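工单 759:双臂工位,右臂夹爪间歇性掉力
状态:处理中
提交人:Ute Teuber
处理人:Nikola Petek
抄送:Ottmar Janssen、Elfriede Mühlbauer

问题描述(Ute)

Nikola 你好,又来麻烦你了,先谢谢你上回那么晚还陪我们把标定做完。

事情是这样的:六月换完气管以后,Stunley 工位一直跑得很顺,我都快忘了它以前有多闹脾气。可是从昨天下午开始,右臂夹爪在夹着工具往回走的时候会突然松一下,时间很短,手感上就像人打了个喷嚏,然后又夹紧了。夹小件的时候基本看不出来,夹扳手的时候就很明显,扳手会往下滑一截,有一次干脆掉在台面上,声音把隔壁屋的 Costel 都叫过来了。没有人受伤,当时门是关着的,台面也没有磕坏,这一点请大家放心。

控制器没有报红色故障,只在日志里留了一条黄色警告,代码 556,“夹持力低于设定值”。我照着手册把它复位了,过一阵子又来。左臂用的是同一套程序,一次都没有出现过。

我已经试过的:
重启控制器,没有变化。
把右臂速度降到一半,警告少了,但是没有消失。
换了一副指尖垫,还是老样子。

麻烦你有空的时候看看,不急,不过 Elfriede 那边下周要用这个工位给 Prirkomex 的客人演示,我心里多少有点打鼓。

第一次回复(Nikola)

Ute 你好,写得这么细,真是帮了大忙。掉工具这种事哪怕没伤着人,我们也按安全事项来对待,所以我先把工单优先级调高了一档,也请你们暂时不要让右臂夹着扳手或者锤子从人这一侧经过,演示程序先停掉。门锁开关我远程看过,信号正常。

降速以后警告变少,这条线索很有意思。夹爪本体要是坏了,快慢应该差别不大;跟速度有关系的,我一般先怀疑跟着手臂一起动的东西,也就是气管和信号线。能不能请你把两只手臂停在取放位置,拍一张给我看看管线的走向?供气压力也顺便抄一下,静态和动作时各一次。

补充(Ute)

照你说的停好了,两只手臂都在台面前侧的取放点附近,右臂旁边就是那把惹祸的扳手,后面的锤子我还没收。供气表静态读数 700 千帕,动作时指针会往下点一下头,幅度不大,我看不准,就不乱写了。 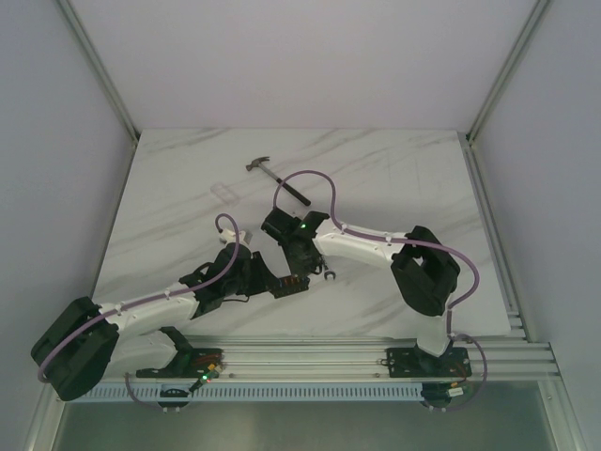 图片来源:Ute Teuber / Hovland 装配实验室,工单附件

第二次回复(Nikola)

收到,很清楚,谢谢!我先说说我的想法,你看看跟现场对不对得上。

右臂的紫色管在手腕上方拱得挺高,从锤柄旁边过去,再沿着白色前臂走到黑色肘部,然后往下弯。左臂那根在手腕上面也有一个弯,绕成钩子的样子。光看静止的样子,我不敢说哪一处折了,管子总要动起来才会露馅。不过右臂底座外侧还多甩出来一圈,又绕回到底座下面去,这一圈我想重点查一查。手臂往回收的时候,如果这圈管子被底座边缘带住,肘部那一段就会被拉紧,气路瞬间变窄,跟你说的“打喷嚏”倒是很像。

夹爪上面的绿灯亮着,所以供电我暂时放到后面再查。

请按下面的顺序来,中间哪一步觉得不对劲就停下,给我打电话,几点都行:
一、先把锤子、扳手和小零件架都从台面上拿走,空台面做测试。
二、断气、挂牌,用手顺着右臂的管子从手腕摸到底座,留意有没有发白、压扁或者发硬的地方。
三、重新供气,手动模式,最低速度,让右臂空爪走一遍回收路径,人站在门外看底座旁边那一圈。
四、把 556 出现时的关节角度记下来。

现场记录(Ute,Costel 帮忙看表)

按顺序做完了。第二步就有收获:底座下面那一段管子摸上去有一道浅浅的压痕,大概一个指甲宽,不低头凑近了根本看不到。第三步走到肘部快要收拢的时候,外面那一圈确实会被往里拽,正好卡在有压痕的位置,Costel 看见压力表同时往下掉。重复了 7 次,有 5 次出现警告,关节角度都很接近,表格已经传上来了。

说来惭愧,六月换管的时候是我自己量的长度,当时觉得留长一点总归保险,就没有固定,随它搭在底座旁边了。

第三次回复(Nikola)

千万别往心里去,留长一点的想法没有错,只是少了一个管夹,我自己也干过一模一样的事。另外右臂的取放点比左臂更靠中间,回收动作更大,所以左臂一直没有问题,也说得通。

处理方案:
有压痕的那一段不要再用了,整根换新,不要剪断再接。
新管在底座后侧加一个固定点,留出的余量放到肘部上方,别再往底座下面绕。
换好以后先空爪跑半小时,再夹泡沫块跑半小时,都没有 556 了才允许夹金属工具。

Ottmar,麻烦你看一下 Vommont 那边的备件柜里还有没有同规格的紫色管和管夹,有的话今天就让 Ute 拿走。

回复(Ottmar)

有,管子还剩大半卷,管夹一袋,放在前台了。顺便请 Ute 把领用单签一下,上次那张还没签呢。

更新(Ute)

领用单两张都签了,对不起 Ottmar!新管已经装好,固定点按 Nikola 说的位置加了。空爪半小时跑完,没有警告,现在正在夹泡沫块。工单先不关,夹扳手的测试明天上午九点做,Nikola 方便的话请在线上陪一下。Elfriede,演示能不能照常,等明天的结果出来我再跟你说。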